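Speaker notes: Student Garment Handling Project, Ridisley
Presented to the Temetti Schools Technology Program
Speaker: Stanisława Ziółkowski
Allotted time: 15 minutes, questions at the end

Slide 1. Welcome and purpose
Thank the organisers and the program office at Temetti. State that the talk reports on the senior robotics stream at Ridisley, which began in January. Students were asked to demonstrate the folding of everyday clothing using hand-held grippers, so that a model could later be trained on their recordings.

Slide 2. The first garment
The polo shirt was selected as the introductory item. Note for the audience that the collar is set neatly and pointed toward the backdrop before a demonstration begins, while the sleeves may be left as they fall. Students work with a gripper in each hand. Mention the square markers on the fingers, which are used to recover the width of the opening.

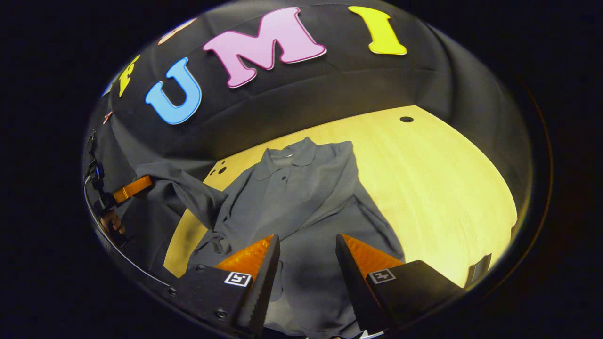 Slide 3. Organisation of the class
The stream is divided into 6 teams. Each team keeps a written log, and the Yusof rubric is applied to both the log and the recordings. Pause here and refer members to the handout. The target for the year was 3,000 demonstrations, and almost 96 per cent of those submitted were accepted on first review. Rejected recordings are returned to the team with a written comment.

Slide 4. Heavier clothing
Explain that the jacket was introduced at the request of the students. Lapels and thicker cloth behave differently from a knit shirt, and the grip must be placed with more care. Draw attention to the fold of cloth held between the orange pads. 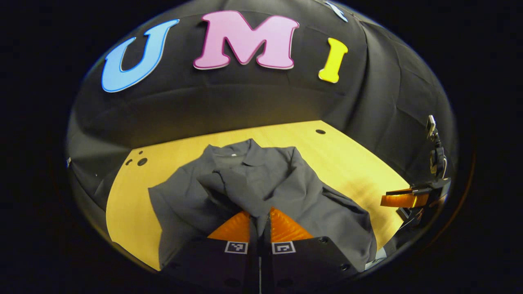

Figure 2. Gripping the grey suit jacket, with a second gripper at right.

Slide 5. Assessment and next steps
Marks are awarded for consistency of method and quality of the log; speed is not assessed. The Hedard bursary will support two students wishing to continue with model training. Confirm that the revised unit outline is available from the front office on request.

Close and invite questions.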